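Groen 240 trestle table, five months in

Bought from Wostmont in October, finally getting round to this.

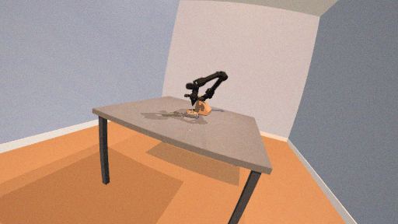

Grey top, dark legs.

Short version: good table, annoying to build, would buy again if it was cheaper.

Mine's the 240 cm one. Came in two boxes, the second one a fortnight after the first so I had a top and no legs. Rang Wostmont, got a Henk Van den Broek who was very nice and no help whatsoever. Legs showed up anyway.

Assembly. 14 bolts, one allen key, the key is rubbish, use your own. Instructions have step 5 before you've got the bits for step 5. Do the legs upside down on a blanket and dont tighten anything till the end. Took me most of an evening and I've built a lot of flat pack.

In use: solid. No wobble on my floor, which isnt flat. I sew on it, heavy machine, full speed, fine. Kids do homework at the other end. Tea rings wipe off if you're quick, biro doesn't. Edge has one chip already, hoover's fault.

Not keen on the feet. Little plastic caps, two fell off in the first week, glued them back. My sister has the Rirkix one, smaller, better feet, top scratches if you look at it.

Price. Paid more than 500 with delivery. Too much realy. Lurness do a similar size for less but no stock when I was looking, and the colours were grim.

4 out of 5. Lost one for the feet and the allen key.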